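Robot Learning in Homes
Week 6 notes: relabeling failed episodes

Hi all. I'm writing these up a bit longer than usual because I went too fast on Thursday and three of you asked the same thing afterward. Slides are in the usual folder. The reading is still the Clullau workshop paper, sections 2 through 4, and you can skip the appendix unless you like tables.

Where we left off: we have a policy that copies human demonstrations, and it does fine until it drifts a little. Then it sees something no demonstrator ever showed it, does something odd, drifts more, and off it goes. We talked about collecting corrections (a person grabs the controls when things go bad). That works but it eats people's time like crazy.

So this week is about the cheap alternative. You let the policy run, it fails a lot, and you keep the failures. Then you ask of each failed episode: okay, what DID it manage to do? If you told it to close a lid and it pressed a button on the front instead, that's a perfectly good demonstration of pressing that button. You swap the instruction for one that matches the outcome, and the episode goes back in the training set. This is the whole idea, and I love it, and it's been around in reinforcement learning for years under the name hindsight relabeling. What the Rocha project adds is doing it with plain language instructions on kitchen appliances, in lived-in rooms with all the usual stuff on the table.

The Rocha set has 3,104 episodes. Of those, 833 were marked as failures by the people running them, and those 833 are what we care about.

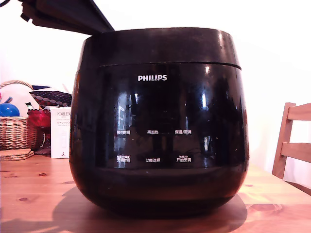 The hard part of relabeling is naming the outcome precisely enough to be useful. "Touched the appliance" is true of nearly every episode and teaches the policy almost nothing. You want the narrowest sentence that's still correct, and to write it you need to know what the parts are. Take the Philips cooker: the front has six labels in two rows of three, all in Chinese, all small, all white on glossy black. Reheat (再加热) is the middle one up top and function select (功能选择) is right under it. If the finger lands between those two, which one do you write down? An off-the-shelf captioner will happily say "pressed the button" and move on. Also look at how shiny that body is - you get pale vertical streaks of reflection across it, and a model that leans on bright edges can mistake a streak for part of the panel. So in Rocha the relabeler gets to answer at one of several levels: the exact label, the row, the panel, or just the object. It picks the finest level it's confident in. If it isn't confident even about the object, the episode gets thrown out.

I want to stay on that last bit for a second, because people skip it. Throwing data away feels awful when you've spent weeks collecting it! But a wrong label does real damage here. The policy learns that "start cooking" means the neighboring spot, and it learns it from episodes that look clean in every other way, so you won't catch it by watching a few videos.

How well does it do? The Maleck baseline trains on the successes only. Add the failures with the coarse labels and you get almost no gain. Add them with the leveled labels and the success rate on appliance tasks goes up by 11 points. Most of that comes from lids and doors, and much less from buttons. My guess (and it is a guess) is that a lid gives you a big visible change you can check at the end of the episode, open or closed, while a button press can leave the appliance looking the same as before. A still of the last moment can't settle it. You need the motion, or the sound, or something from the appliance itself.

There's a second result in the paper that I find more interesting and they bury it. They had people relabel a subset by hand and compared. The people disagreed with each other on 17 percent of the button episodes. Keep that in mind when you read that the automatic relabeler is "close to human level." Close to which human?

A note on Starnavov, the toolkit we're using for the assignment. It stores the original instruction and the new one side by side. Please don't overwrite the original. Last year somebody did, and we couldn't work out which episodes had been touched.

For next time:

Relabel the sample batch at all four levels, by hand first, then with the script. Write down the level you'd choose before you run the script, or you'll just agree with it.

Find one episode where the narrowest correct sentence is still useless for training, and tell me why in a paragraph.

Read ahead to the part on paraphrasing instructions if you have time. We'll start there, then get into what happens when one failed episode contains two good outcomes back to back and you have to decide where to cut it.

Office hours are the same, 3:30, same room.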